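The Lamplighters of Mokoena Is Out Now!

It's been a long time coming, and it's finally here. The Lamplighters of Mokoena, the new city adventure for the Flisska fantasy roleplaying game, went up on the Tolley web shop this morning — and if your players have been itching to get out of the dungeon and into a place with rooftops, rival guilds and terrible landlords, they're in for a treat.

Mokoena is a harbour city where the street lamps are lit by bound spirits, and one by one the spirits are going missing. The heroes start out as hired watchmen on the night shift and end up (if they live) arguing with the people who run the place. Zakhar Harasym wrote the adventure and drew the maps, and he's packed 19 locations into it, every one with something going on whether the heroes turn up or not.
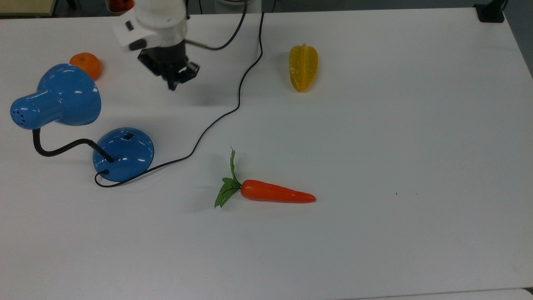
Lamp, star fruit, tangerine and carrot on the table.

The book runs to 200 pages and is written for starting characters, though there are notes on toughening things up for old hands. It's split into 3 acts. The first can be played in a single evening, so it works well as a taster for a new group. The second opens up the whole city and lets the players poke their noses in wherever they like. We won't spoil the last one, but do read the section on the Drowned Exchange before you run it, and have the tide table handy!

There are 30 ready-made townsfolk at the back too, with names, grudges and prices. You can drop them into any city you like. Our favourite is the eel seller who thinks she's a duchess, and who may well be right.

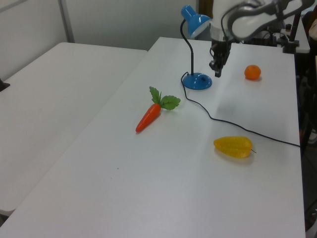
Rosalie Hollenstein reckons the guild rules alone are worth having. Her group got hold of an early copy and spent almost the whole of their second session haggling over a licence to carry ladders, and she says they've asked to do it again. She'd have liked a bigger version of the sewer map, though, and we're pleased to say one has now been added to the download.

You'll need the Flisska core rules to play. The PDF is ready now, and the printed book follows in June. Anyone who buys the print edition gets the PDF free, along with player handouts and a blank guild charter to fill in at the table.

Zakhar will be running the first act online on Sunday at 7pm in the Nunetel chat rooms, and there are still a few seats left. Bring a starting character, or pick one up from the handouts when you arrive. Spectators are welcome as well — the ladder licences will be enforced.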